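Folding a big blanket on the bed, and which tips to ignore

Posted by Tiina Tuominen, 24 Nov 2019

I have read a lot of advice about folding blankets and most of it seems to be written by people with a very long table and a second adult standing by. I have a bed. The bed is usually made, more or less, and the blanket is usually in a heap on top of it. So this page is for folding a large, soft, slightly unruly blanket on a mattress, by hand, without hanging it off a balcony or laying it out on the lawn.

It's a rewrite of an older page that had 34 comments under it, most of them telling me to roll. I'll get to rolling.

What you need

A bed with the fitted sheet pulled tight. The blanket. That's the lot. You will see folding boards sold for this job, and I borrowed one from my neighbour in Nastidcombe for a fortnight. It was fine for T-shirts. For a blanket it was like trying to wrap a sofa in a postcard.

You also don't need to iron anything first. If somebody wants to iron a blanket I won't stand in their way, but I'd like to know what they've given up to make the time.

Step 1: Get the heap into the middle

Pick the whole thing up and drop it in the centre of the bed. Don't start tugging at it from wherever it happens to be lying. If you begin with the heap near one side, most of the blanket ends up on the floor by the time you've found a corner.

Then look at it for a moment. A heap has layers, and there's often a section that has rolled over on itself and is sitting there looking like an edge. It isn't always an edge. Pull on it and you may only tighten the roll.
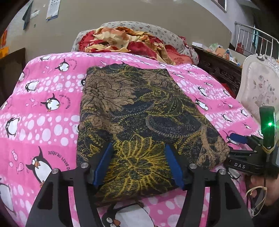
The folded blanket, lying flat in the middle of the bed.

Please notice that it's narrower at one end than the other. I've seen the perfect rectangles in the catalogues too, and I don't believe a blanket of any size stays that way once a person has carried it down a hallway. Rounded folds are fine. Sharp creases in a thick fabric only mean you've leaned on it.

Step 2: Find one corner, then the next one along

Work your hand around the outside of the heap until you feel a hem. Follow the hem to a corner. Hold that corner in your left hand and keep following the hem with your right until you reach the second corner.

The popular version of this step says to "find all four corners". I tried it properly, several times, because people kept swearing by it. With a small throw it works. With anything bed-sized you've got two hands and four corners, and you end up holding one in your teeth. Two corners will do. The other two turn up by themselves when the blanket opens out.

Busy patterns make this harder, I'll grant you. Ours is all flowers and paisley on a dark ground and the hem disappears into it, so I go by feel. If your blanket has a label, learn which corner it lives on and start there every time.

Step 3: Break up the hump

A heaped blanket nearly always has a hump in the middle where several layers have bunched together, and that is where people lose patience. They grab an edge and yank, the hump stays put, and the bottom sheet comes up with the blanket.

Lift the hump straight up first. Take a good pinch of the top layer, raise it until it comes away from the layers under it, and let it fall toward the empty side of the bed. Do it again with whatever is on top now. Two or three goes usually flattens the worst of it.

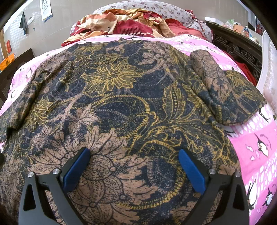
Still bunched, with a high hump in the centre and a rolled section off to one side.

The rolled bit gets undone next. Slide a hand inside the roll and push outward. Pulling on it from the outside takes longer, whatever the Lappalainen booklet says. (The Lappalainen booklet is the one that used to come round with the linen catalogue. It recommends a wooden dowel for this. I have never owned a dowel and I'm not starting for the sake of a blanket.)

Step 4: Spread it, but not perfectly

Open the blanket across the bed with the two corners you found at the pillow end. Smooth it with your forearms, working from the centre out. Stop when it's mostly flat.

I mean mostly. I once timed myself doing this the thorough way, walking round the bed and squaring every side, and it took 16 minutes. The finished fold looked no different to me from the lazy one. My sister said she could tell. She was guessing.

If the blanket is larger than the bed, let it hang evenly over both sides and ignore the foot end for now.

Step 5: Fold

Fold one side in to the centre line, then the other side over the top of it so you have a long strip. Some people like both sides to meet in the middle like a pair of doors, and that's all right if your cupboard is wide. Mine isn't.

Run your hands down the strip to push the air out. Do it before the next fold. Air trapped in a thick blanket has nowhere to go once you've doubled it, and you'll get a fat pillow shape that slides off the shelf.

Now bring the foot end up to the pillow end. Smooth again. Fold once more if your shelf is shallow, and leave it at that. Every extra fold makes the bundle taller and more likely to topple over. If one end has come out wider, tuck the loose part under on that side and put that side to the back of the cupboard.

What about rolling?

All right. Rolling saves a bit of room in a suitcase. In a cupboard it leaves you with a big soft log that won't stack, unrolls when you take out the thing beside it and collects dust along the open end. I rolled everything from one February to the next and went back to folding with some relief.

Vacuum bags are a separate argument. I tested a Ferkeo one and it went down beautifully flat, then had quietly puffed itself up again within the month. Other people report good results. I'd be interested to know how often they check.

Where to put it

Lay it flat on a shelf with the last fold facing out, so you can pull it without disturbing what's underneath. Heavy things at the bottom. If you haven't got a shelf, the foot of the bed is a perfectly good place for a blanket, and it saves you having to fetch it when the cold weather comes back.

One caution about storage boxes. The Potbridge box I bought was advertised as holding "a full family set", and it held one blanket and half a pillowcase. Measure the folded bundle before you buy anything, and measure it on its fattest side.

If it keeps going wrong

The strip is crooked: you folded from a ripple. Open it one fold back, smooth, try again. There's no need to go all the way to the start.

The bottom sheet keeps lifting: it isn't tucked deep enough, or you're dragging the blanket sideways. See step 3.

The bundle springs open: too much air, or the fabric is simply like that. Put something on top of it overnight.

Comments are open again. I do read them, including the ones about rolling.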